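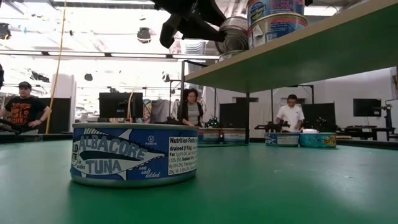 Shelf and table cans, Tedeo gripper on trial, May 2023

Second week with the Tedeo kit on loan from Mokano. Ruth Mapplebeck wants a yes or no before the quote lapses.

Cans only so far. Log stands at 1151 grasps, 131 of them failed. Most of the failures are on the stacked cans up on the shelf, where the fingers come in from above and nudge the neighbour. The low wide ones on the table are fine if the approach is slow.

- grip force left at 96, the supplier's setting
- swapped the finger pads once, fiddly, one screw stripped
- software still loses its calibration after a restart, same as the February demo in Curkville

Mekdes Weldu has asked Mokano for narrower fingers. Want 3000 grasps logged before we compare with the Haslam unit.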